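DES 114 Materials for Interiors
Handout 9: Texture, light and upkeep
Friday, November 11, 2022
Instructor: Yaneth Ospina
Lab: Nilton Cuadros

Read this before the lab. The part on gathered fabric was moved up from Handout 10 so that the sewing room can be used while it is free. The part on floor finishes has moved back to Handout 10.

1. Two kinds of texture

In this course texture means two things and you should keep them apart in your written work.

Tactile texture is what the hand feels. It has real height and depth, even if the depth is very small. Brick, corduroy, rough plaster and embossed vinyl all have it.

Visual texture is what the eye reads as texture. A printed wood grain on a smooth panel has visual texture and almost no tactile texture. Many materials have both, and the two do not always agree. A printed paper can show large stones and feel like a newspaper. A white plaster wall can look flat at noon and feel like sandpaper.

When you fill in a sample sheet, there is a line for each. Do not write "rough" on both lines out of habit. Close your eyes for the first one and put your hands behind your back for the second.

2. Relief and the direction of light

Relief is the height of a surface above its lowest point. Low relief depends on light more than high relief does. A carved panel with deep cuts can be read in almost any room. A shallow emboss can disappear.

Three lighting positions come up again and again.

Front light. The source is behind the viewer and hits the surface square on. Shadows fall behind the raised parts where they cannot be seen. The surface looks flatter and the color looks lighter.

Raking light. The source is close to the plane of the wall, so the light runs along it. Each raised part throws a shadow on its neighbor. The surface looks deeper than it is. Faults also show: seams, trowel marks, a nail head that was filled badly.

Diffuse light. The source is large or comes from many sides, as on a cloudy day or under a ceiling panel. Shadows are soft. Color is steady from one end of the wall to the other.

A single wall can have more than one of these at once. Near a strong lamp the pattern may wash out and the color go pale, while farther off the same pattern is clear and the color is full. You need to think about this when a client picks a finish from a sample the size of a playing card. The sample has one lighting condition. The wall has several. 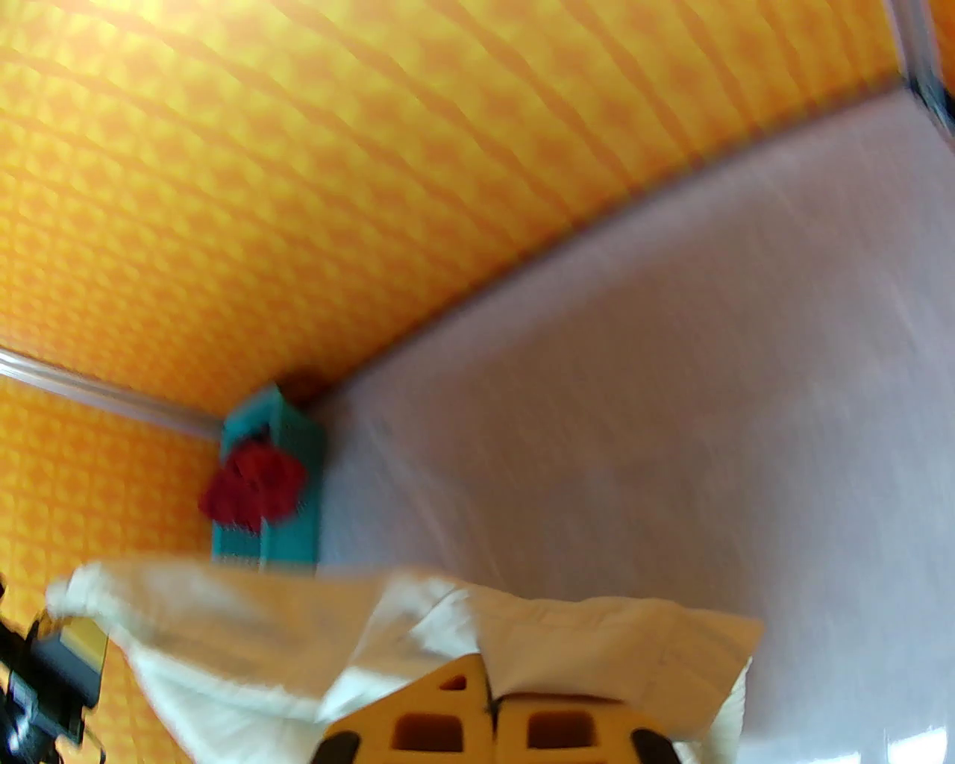 For strong colors the shift is larger than most beginners expect. Oranges and yellows drift toward each other as the light gets stronger. Deep blues go nearly black when the light drops. Pale grays and lavenders pick up whatever stands next to them, so a pale surface that meets an orange one will often look pink along the join. If the client has asked for a neutral white, check it beside the accent color before you order it.

A working rule for the studio: look at every sample upright, at the height where it will be used, at three times of day. Write down what you see each time. The grade for the sample book depends on these notes more than on how neatly the samples are glued.

3. Embossed finishes

Embossing presses a pattern into a sheet with a roller or a plate. The pattern may be printed in register, which means the color follows the relief, or the sheet may be one color all over.

Small repeated shapes, such as diamonds, squares and dots, are common for practical reasons. They hide small dents. They make it easier to line up one sheet with the next. They also break up glare on a glossy sheet.

They have drawbacks. Dust sits on the upper side of each raised part. Tape and adhesive hooks hold poorly. If a piece is damaged and replaced, the new piece must match in pattern and also in direction, because many small repeats look the same at first but lean one way.

In the binder for this unit you will find Dakik sheets D and F. They have the same pattern at two depths. Put them side by side under the desk lamp and turn the lamp slowly from front to raking. Most students cannot tell them apart in front light. Write down the lamp position at which you first could.

4. Edges, joins and trim

A finish is judged at its edges. You should be able to name how each edge is handled in your drawing. The usual choices are:

Butt join. Two edges meet with nothing over them. It looks clean on day one and opens up as materials shrink.

Lap. One edge goes over the other. It is strong and it casts a line of shadow.

Trim strip. A separate piece, often metal, plastic or wood, covers the join. Trim can be matched so that it is hard to see or contrasted so that it becomes part of the design.

Return. The finish turns the corner and carries on for a short distance before it stops.

Xiaoqing Zou's notes from the March site visit are in the folder and are a good model. She drew every join on the stair wall at full size, wrote the type beside it, and marked the ones that had opened. Her drawing is rough, and that is fine. It can be measured from.

Thin metal trim needs a word on heat. Metal moves more than board does when the temperature changes, so a long strip fixed tightly at both ends may bow in the middle. Leave a gap at one end. The Kamix installation sheet in the folder gives a gap for each length, and you should use that table for the exercise so that everyone gets the same answers.

5. Soft texture: gathers, pleats and ruching

Fabric can take on texture from its weave or from the way it is handled. The second kind is the subject of the next lab.

A gather is made when a longer piece of cloth is drawn up to a shorter length. The extra cloth has to go somewhere, so it stands up in folds. The ratio between the two lengths is called the fullness. If 60 inches of cloth is drawn up to 40 inches, the fullness is 1.5. Light curtains often need 2 or more. Heavy cloth needs less, and at high fullness it will not lie down.

A pleat is a fold that has been measured and laid flat. Gathers are uneven by nature. Pleats are even or they are wrong.

Ruching is a band of gathers held in place. It can be held by rows of stitching, by a cord, or by elastic.

Elastic behaves differently from thread. Thread holds the fullness at one value. Elastic lets it change. When the edge is stretched, the folds open and the cloth goes nearly smooth. When it is let go, the folds close up again, small and tight. This is why the edge of a fitted sheet or a chair cover looks so unlike the rest of the same cloth. The broad part is flat and takes the light evenly. The edge is full of ridges, each with a lit side and a dark side, and it can look like a different color from a few feet away. White and cream cloth shows this best, and it is also the hardest to photograph, since the flat part goes too bright before the folds are clear.

For the lab, bring a piece of plain cotton, a hand needle and strong thread. Elastic will be supplied in two widths. You will make one sample of each:

a) Hand gathers, one row of running stitch

b) Hand gathers, two rows, pulled together

c) Narrow elastic, stretched while it is sewn

d) Wide elastic in a casing

Press the cloth before you start. Do not press it after. Label the back of each sample with its fullness, worked out from your own measurements. Then place the four under the lamp and draw the shadow pattern of each one with a soft pencil. Draw the shadows only and leave out the outline. Nilton will show last year's set at the start.

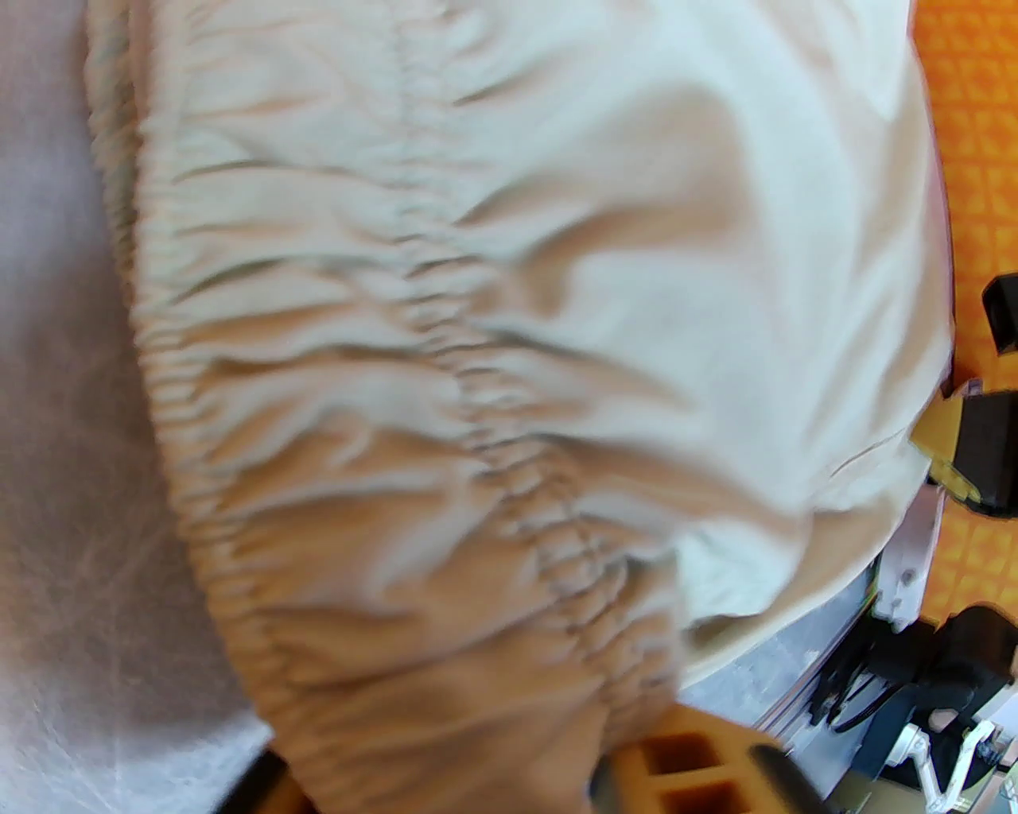

6. Upkeep

Texture costs something to keep. Every finish you propose must come with a line on cleaning, written for the person who will do the work.

Smooth hard surfaces: damp cloth, mild soap, dry after. Streaks show more on dark colors.

Embossed hard surfaces: soft brush first to lift dust, then a damp cloth moved in two directions. Do not use paste cleaners. They dry white in the low parts of the pattern.

Woven fabric, fixed: vacuum with the flat tool. Test any cleaner on a hidden spot.

Gathered fabric, removable: wash with the gathers relaxed if the cord can be let out. Elastic loses its pull with high heat, so dry it on low. Shake it out before it is fully dry.

Wálter Escobar, who ran the linen room at the Seixas guesthouse for many years, is giving the guest talk after the lab. Have a question ready about laundering. He will not have slides.

7. Written exercise

Answer on one sheet. Show the arithmetic.

1. A window seat needs a skirt that is 93 inches long when finished. The fullness is 2. How much cloth is needed before hems? Add a 1-inch hem at each end and give the second figure as well.

2. A hallway has a single lamp mounted close to the wall. The client wants a shallow embossed finish and complains that the present plaster shows every fault. State what will happen to the new pattern near the lamp and at the far end. Suggest one change to the lamp and one to the finish.

3. A trim strip is 300 centimeters long. Use the Kamix table to find the gap. Draw the fixed end and the free end.

4. Choose a room you use every day. List its main surfaces, with a line each for tactile texture, visual texture and how the edges are handled. A bathroom or a kitchen is easiest.

Hand in to the tray outside the sample room. Late work goes to Yhon Cuervo and loses one mark per day.

8. Terms to know

Casing: a channel of cloth that holds elastic or cord.

Fullness: length of cloth before gathering divided by length after.

Raking light: light that runs nearly parallel to a surface.

Register: agreement in position between print and relief, or between two printed colors.

Relief: height of a surface above its lowest point.

Repeat: the distance from one point in a pattern to the same point in the next copy.

Return: the part of a finish that carries on around a corner.

Reading

Ulier workbook, chapters 5 and 6. Skip the section on wool carpet for now — it goes with Handout 11. The workbook uses "shirring" where these notes use "ruching." Either word is accepted on the quiz.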